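From: Iida Lappalainen
To: Carnberg range users list
Subject: Re: Ear defenders and hearing the range officer

Karim Cherkaoui wrote:
> I shot the 100 yard detail in June with foam plugs under my usual
> muffs and missed two commands from the range officer. Has anyone
> tried the electronic sort? Ayane says the Perholm pair is good
> but I don't want to spend the money and still be deaf to
> "cease fire".

Karim,

I have used electronic muffs at Carnberg for 2 seasons, first a Cropper pair and now the Perholm ones. Both let speech through and cut out on the shot. The Cropper pair hissed in wind and the left battery cover went missing, so I wouldn't buy them again.

The Perholm muffs are thinner at the bottom edge and don't knock against the stock when I'm prone. I still put plugs underneath if someone is using a muzzle brake under the roof. With the volume turned up I can follow the commands through the plugs – not every word, but enough to know to stop.

Check the seal if you wear glasses. Thick arms lift the cushion and you lose a fair bit of the protection. Yasuo changed to thin wire frames for that reason. The cushions go hard as well and want replacing. Part number for the Perholm ones is 3806, and Cuvness keep them in stock.

If you want to try mine before buying, I'm down for the 900 yard detail next month and will be there from 8.30. Leonidas is range officer and he isn't loud, so it would be a decent test.

Can whoever has the spare key to the target shed please let me know?

Iida 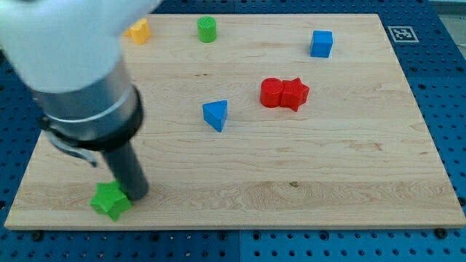

Green star block, lower left of the board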